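6 October 2020
Notebook, Eketach workshop, Modstead

Open day dry run this morning, ahead of the visit from Widthorpe. They want to see the simulated arm pick things off the table, so I went through the demo in the order we mean to show it. The stone room loads in 39 seconds on the old desktop. Table has the bowl, the cup, the canister on its side and the twig. Left the layout as it was in March. 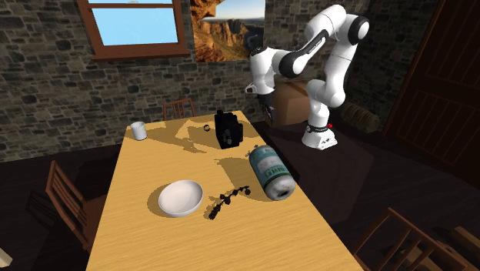
Can visitors drive the arm themselves?
Only in the second half, one at a time, with the speed limit set to 50 per cent.

Start with the overview so people can see where the arm stands, then change to the gripper view. Told everyone at the bench to leave the shadows on. They slow things down a bit but the Nowakowski group asked about lighting last time and I would like to have it ready. The twig is the awkward one — thin stem, lumps all along it, and the fingers need to come down either side without catching the knobbly parts.
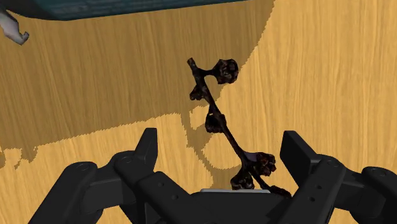 I want the approach slower over the last bit, so the talk can keep up with it. Six minutes for the whole demo is plenty, then questions. If the twig goes badly on the day, reset once and move on to the bowl.

To do: second monitor for the gripper view, spare mouse, print the key list in bigger type. Projector cable is over 2 metres short of the back bench, need an extension. Visitors' chairs to go along the window side.

Eketach workshop notes, Modstead — contact the front desk for copies — Back to top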